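Gultance Serial Drama Archive
Progress report to the Kultia Fund, second reporting period
Covers work from March through August

1. Scope of this report

The grant supports the cataloging of the daytime serial holdings at Gultance. The holdings consist of broadcast recordings, shooting scripts, continuity notebooks and viewer mail for two discontinued soap operas, Tangen and Sunent. The agreed outputs are an episode-level catalog, a character and storyline index, and a public search page. This report covers the second period. Work described in the first report is mentioned only where figures have changed.

2. Status against plan

Episode-level catalog. 1408 episodes of Tangen now have a complete record. A complete record has an air date or a production number (both where known), a cast list as credited, a plot summary of no more than 120 words, and the location of the tape or file. The target for the period was met in July. Cataloging of Sunent started in August, one month later than planned. See section 4.

Character and storyline index. The index for Tangen is in draft. It links each named character to first and last appearance, to family relations as stated on screen, and to the storylines in which the character has a speaking part. Recasts are handled as one character with more than one performer. This was an open question in the first report and is now settled.

Public search page. A test version is running on the internal network. It searches by character, production number, storyline and word in summary. It does not yet search by performer. The performer field is filled but has not been checked against the contracts binder, and we do not want to publish it until it has been.

Viewer mail. 12 boxes have been sorted by month of receipt. Letters are not being transcribed under this grant. Each folder gets a one-line note on the storyline most often mentioned. Letters containing home addresses are kept in a separate sequence and will be closed to the public.

3. Method notes

Summaries. The first batch of summaries, reported last period, was uneven. Some catalogers wrote two lines, and others wrote a page and included opinions on the acting. The guide has been revised. A summary now states who is in conflict with whom, what is revealed and to which characters, and where the episode ends. The last point matters for serials, as the closing beat is often repeated at the start of the next episode with small changes in dialogue. Where the repeat differs, the record for the later episode says so.

Dreams, fantasies and false memories. Tangen makes heavy use of these, above all in the later years. A wedding that takes place in a dream was indexed as a marriage in four cases during the first period. The four records have been corrected, and the record form now has a field for story status with the values actual, imagined, remembered and disputed. Disputed is used when the show itself later contradicts an event. It has been needed more often than expected, mainly for paternity results.

Deaths. A character is marked as dead only if the death is not reversed in any later episode seen so far. Where a character returns, the record carries both the episode of the apparent death and the episode of the return. There are 13 such characters in the Tangen index at present. The number may rise as gaps are filled.

Family relations. Relations are entered as they stood in the episode and are not corrected backward. A character raised as a daughter and later revealed as a niece is a daughter in the earlier records. The index page for the character lists both, with the episode of the change. This follows the practice of the show's own continuity notebooks, which were checked for guidance — they are detailed for the middle years and thin at both ends.

Storyline names. The notebooks use short working names ("the mill fire," "second trial," "hotel"). We have kept these wherever they exist and have made up plain names in the same style where they do not. Fan names for storylines are entered as alternates so that the search page will find them.

4. Delays and problems

Sunent tape condition. The Sunent tapes were stored in two places before they came to Gultance, and the labels do not follow one numbering system. One set is numbered by week and day, the other by production block. The concordance between the two was missing from the paperwork. A partial one has been rebuilt from the shooting scripts, which carry both numbers for the first three years. For later years the order of episodes has to be worked out from content. This is slow. A cataloger can place a full week of episodes in a morning when the story gives clear day breaks, and can spend two days on a week in which every scene is set in the same hospital corridor.

Missing episodes. 30 Tangen episodes have no surviving recording. Records have been made for them from scripts and marked as script only. Summaries from scripts carry a warning that the broadcast version may differ. In the cases where both survive and were compared, cut scenes were the most common difference, followed by lines given to another character.

Sound. Several tapes from the fourth year of Tangen have picture but weak or broken sound. These were summarized with the script open beside the playback. No separate warning was thought necessary, but the condition is noted in the location field.

Playback equipment. One of the two playback decks was out of service for part of May and June. Work was moved to the viewer mail and the continuity notebooks during that time. The deck has been repaired and is in daily use. The repair was paid from the equipment line and did not exceed it.

Staff time. Index work took more hours than budgeted, and tape transfer took fewer. We ask permission to move the unused transfer hours to indexing. The total does not change.

5. Findings of possible interest

These are side results and were not promised in the application.

The pace of Tangen changes sharply after the move from a half-hour to an hour format. Before the change, most episodes follow two storylines. After it, four or five is normal, and single storylines run much longer. The kidnapping storyline, which is remembered in viewer mail as having gone on for a year, takes up seven months of episodes.

Sunent appears to have reused plot outlines from Tangen. The two shows shared an office for a time and at least one outline survives with the character names struck out and replaced. Whether this was common cannot be said until the Sunent catalog is further along.

Viewer mail and on-screen events can now be compared by month. Mail does not peak at weddings, as we had assumed. It peaks when a long-running performer is replaced, and a smaller peak follows when a character who has been away is mentioned by name after a long silence.

6. Plan for the next period

Complete the Tangen performer check and open performer search on the test page.

Finish the Sunent concordance as far as the scripts allow, then begin content placement for the later years, starting with the block that has the fewest gaps.

Release the Tangen catalog to the public. The Sunent records will be added in batches as they pass review, and not held for a single release.

Review the closed sequence of viewer mail for letters that can be opened with the address covered.

Write the user guide to the index. A short draft exists. It explains story status and the treatment of recasts, but it has no section yet on relations that change over time, and test users have asked for one.

7. Budget

Spending is within the approved total. Staff costs are slightly above the plan for the period for the reason given in section 4. Supplies are below plan, as fewer replacement tape cases were needed than estimated. No spending has been made on travel. The full statement is sent separately in the form the Fund requires.

8. Decisions requested

Approval to move unused transfer hours to indexing.

Approval to release Tangen ahead of Sunent. The application describes a joint release — the wording of the public announcement would need to change, and a revised text can be supplied on request.

Confirmation that script-only records count toward the episode total. We have counted them separately until the Fund replies, and they are not included in the figure in section 2.

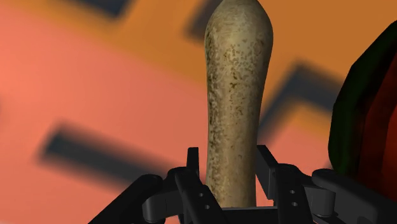
Fig. 1. Beige object held upright in a black gripper, computer rendering.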